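The Tidy Floor and Other Tall Stories

Every spring the same advice comes round again. Clear the floor, it says, and the rest of the room will follow. I have read it on the back of a cleaning-spray bottle, heard it on the radio and, this year, paid 16 pounds for it in the form of The Mikelska Method, a paperback of 283 pages with very wide margins.

The theory is simple enough. Anything lying on the floor is a decision you have put off. Pick it up, decide, move on. Do this for long enough and you will apparently sleep better and argue less, though the book is vague on how anyone found that out.

I doubt it. Most of what lands on my floor is there because it was in use an hour ago and will be in use again tomorrow. Cables are the obvious case. The book gives them half a page and tells us to "question" each one. I questioned mine. They run the lamp.
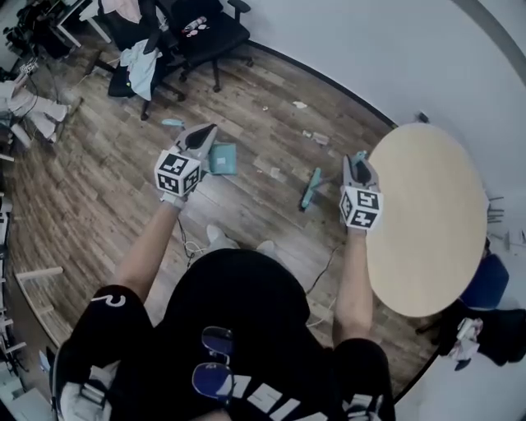 TREDSIDE, May 8, 2024

Floorboards are unforgiving. A carpet will swallow a fair amount before it looks dirty, but a few pale crumbs and a scrap of white on bare planks can make a whole room look neglected. Add black cable trailing over the boards, a knot of white cable by your feet, and something teal with a long handle lying where it was put down, and the Mikelska reader is supposed to despair.

I see ten minutes' work, if that. Sweep up the bits, coil the cable, and leave the round table and its blue chair where they are. The chair is already tucked in.

The shops would like it to be harder. Jolteck sells a cable box in three sizes, and the middle one costs more than my kettle did. Pelletier will sell you a set of lidded tubs for the things you have not decided about -- a strange product, given that the deciding was meant to be the point. I tried both for a month. The cable box hid the plug I needed most often, and the tubs filled up in March and have not been opened again.

What did help was a brush kept within reach. Mine used to live behind the ironing board in a cupboard, and it came out only when visitors were due. Now it hangs by the door and gets used most evenings, with no method at all.

As for sleeping better, I can report no change. The paperback, meanwhile, has been on the bedroom floor since page 140.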